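Bench notebook, planning for the second table
Apr 12, 2023

Spent most of today on the tidy-up table with a quote sheet open next to me, and I'm more excited about this purchase than I was in February. Writing it down while it's fresh, numbers and all.
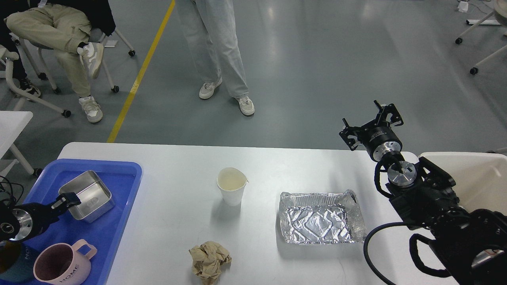
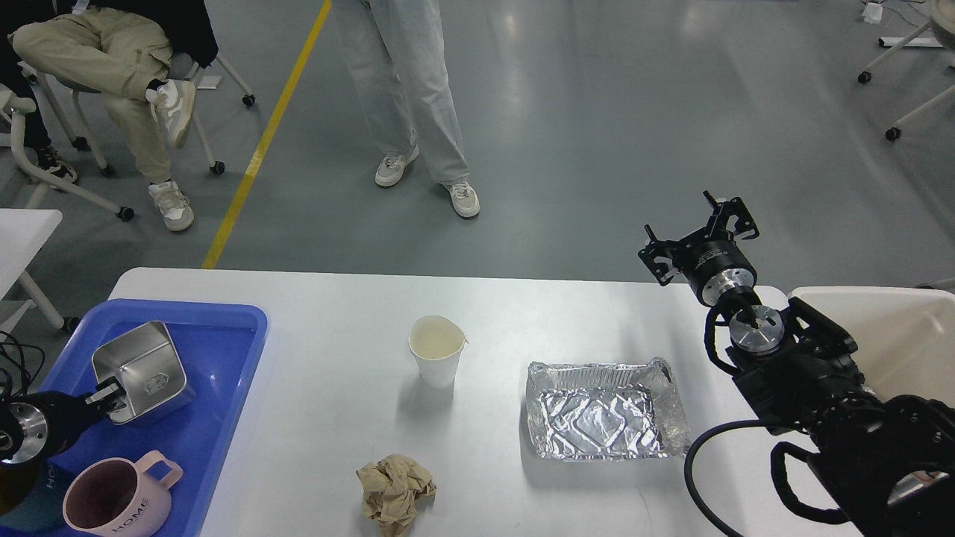
Two-arm table, steel container in the blue tray, left gripper on it both times.

2 min read

So, what do we buy? The big question was whether table two gets two arms or one good one. I came in leaning toward one (cheaper, less cable, half the mounting work) and I've come all the way around. With the left gripper on the container, the right arm is still free for the cup and the foil tray, and I love having that. Two arms it is, unless the Dondura quote comes back silly.

Grippers next. Parallel fingers are fine on the rim of a steel container. I'm less sure about paper cups, which pinch if you look at them wrong. Mendard sells soft finger pads at $30 a pair and I want four pairs, so that's $120 and an easy yes. Yensuk has a whole soft gripper at $647. Gorgeous thing, and I read the data sheet twice over lunch, but I'd want to borrow one before we put it on the order. Parking it.

Cables! Please let's put real money into cables this time. We have loops hanging past the table edge on the right and a nest of them at the left. Cable chain plus clips is $190 for both arms from Mendard. I'd pay that before any of the fancy stuff.

Props are the cheap part and still worth a line in the budget. Mugs and steel containers last. Paper cups and foil trays don't, and I'd like a steady supply of identical ones so we can swap in a fresh one whenever a rim gets too mangled. $60 a month should do it. Crumpled paper is free, we make plenty.

Table: same white top again. Foil on white under the overhead lights gives a lot of glare, and I thought hard about a matte gray one, but I'd like the two setups to match so that anything we tune on one carries over to the other. If glare turns into a real problem we can lay a mat on both.

Floor space, still open. The yellow line runs diagonally behind the current table and I don't know yet which side of it the new one can go on. Need to measure with the chairs out of the way. Also want somewhere to sit that isn't right behind the work area.

Goes under Sternurow in the budget, equipment line, except the props, which go under supplies.

To do:
- chase Dondura on lead time for the pair of arms, and ask if mounting plates are included
- order finger pads (4 pairs) and the cable chain now, we can use them on table one right away
- ask Yensuk about a loaner
- measure floor, both sides of the line
- check that the outlets can take a second set of power supplies

Pads first. I want to try them on the cups as soon as the box gets here.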